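Week 6 handout: trying out grippers in simulation
Robot Handling module, Lotetti lab. Bring this on Wednesday, I won't have spares 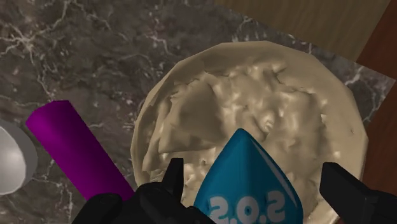
1. What we're comparing

Two grippers, one arm, one wrist camera. All in sim this week, real arm later.

Pimesis two-finger, the black one, parallel close. Most of you have used it.
Damasceno three-finger, softer pads, slower to close, fiddly to set up.

Same controller for both (Wandow, default gains). Please don't touch the gains until section 5. Last year half the group tuned first and then couldn't compare anything with anybody.

Countertop set: marble surface, wide lumpy beige dish, blue pointed thing with lettering on it, purple cylinder, white rounded piece over to the left. Names in the object list are a mess, so go by colour in your write-up.

2. Reading the wrist view

Things people get wrong every year:

- Fingers come in from the bottom of the picture. Up in the picture is not up in the world. Draw the axes on paper first.
- Blue object between the fingers does not mean grasped. From this view you can't tell a touch from a near miss. Check contact forces in the log.
- Gripper hides things. Lower end of the purple cylinder is behind the black housing, so if your pose estimate needs both ends it will guess.
- Lettering on the blue object reads S.O.S but mirrored. Any text detector you bolt on will likely read the first S as a 2. Decide whether you care. If you do, check the texture flip before blaming the camera.
- Faceted edges on the beige dish. Its outline is short straight bits, not a true circle, so a circle fit will be slightly off. Fine for grasping, not fine if you quote rim error to a decimal place.
- Highlights. Small bright spots on the lumps, pale streak down the blue one. Naive corner detectors love these and they move when the camera does.

3. Procedure

a) Load the countertop set. Check the seed matches the one on the board.
b) Home the arm. Wait for the Wandow status line to say ready, it lies for the first second or so.
c) Approach the blue object from above, fingers open. Stop before closing. Save the wrist view.
d) Close at 80 per cent force. Hold. Lift. Log the result.
e) Repeat for purple cylinder, then the beige dish by its rim.
f) Swap gripper, do it all again. Same seed!

Full batch is 116 grasps per gripper. Start it before the break and go and get a coffee.

Log at 1000 Hz for contact forces only. Camera does not need it and your disk will fill up.

4. What counts as a success

Object off the surface and still held at the end of the hold. Nothing else.

Dragging the dish along = fail. Blue object lifted but the dish comes with it = fail, note it separately. Object shoots out sideways = fail, and save the replay, those are useful.

Pass mark for a gripper on this set is 67 successes in the batch. That's my number, argue with it in the report if you like.

5. Controller bit (only if section 3 is done)

Change one gain. One. Rerun the batch with the better gripper only. Plot closing force against time for both settings on the same axes, label them, units please.

Stiffness is the obvious choice. Damping is more intresting for the cylinder, which can roll in the fingers if you close off centre. Compare finger forces left and right, if they're lopsided you came in crooked.

6. Why clutter matters

Single object on a bare table, both grippers look great. Put a dish behind it and the fingers have to go somewhere. Clearance each side of the target is usually what decides it, more than grip force. Three-finger needs room on a side that the two-finger doesn't, so try turning the wrist before writing it off.

Also the rim. Thick block fingertips want a flat bit to push on and the dish rim isn't the same width all round. Wider on the right, narrower and shaded on the left from the wrist view. Try both sides and say which.

7. Hand in

Two pages max. Table of results per object per gripper, one force plot, one saved view where your perception got something wrong and a line on why. Code in the shared folder, not pasted in the report.

Marks: method 40, results 30, discussion 30. No marks for which gripper wins.

Known bugs: replay viewer crashes if you scrub backwards. The Damasceno model sometimes loads with one finger closed, just reload it. Object list doesn't refresh after a gripper swap so close teh panel and open it again.

Next week: same set with the camera moved off the wrist. Read the calibration notes first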